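4.2 Container handling at the table station

The second part of our study was made at Geselness, a company which prepares meal kits for small offices. Before the Tedura project, the staff cleared the round table by hand after each order. Now a mobile robot shares this work with them. Figure 3 gives three views of the station.

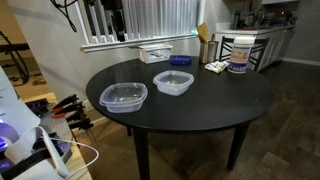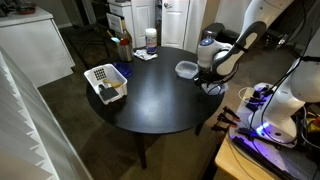
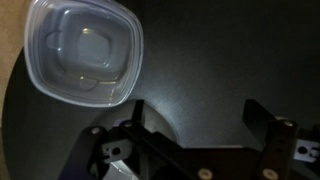
Figure 3. The table station: two open containers on the table (top); robot arm beside the table, with a small container near the gripper (middle); wrist camera view of a clear container (bottom).

We interviewed 11 workers in February, and 2 of them were interviewed again after the change of shift plan. Most workers told us that the clearing itself was never the hard part of the job. What they found tiring was the walking between table and kitchen, which they did up to 40 times in one shift. With the robot this number went down to 36, so the gain in walking is smaller than the management had expected.

A larger change was found in how the workers place things. Clear plastic is difficult for the wrist camera when the light is weak, and the workers learned this quickly. They began to leave the containers apart from each other and to keep the utensils in the holder at the back. No instruction from Conix, the supplier, asked for this. Several workers described it as "tidying for the robot", and they did not agree if this should be counted as a part of their paid tasks. The same question was reported in the Rutherford warehouse study, and we return to it in Section 5.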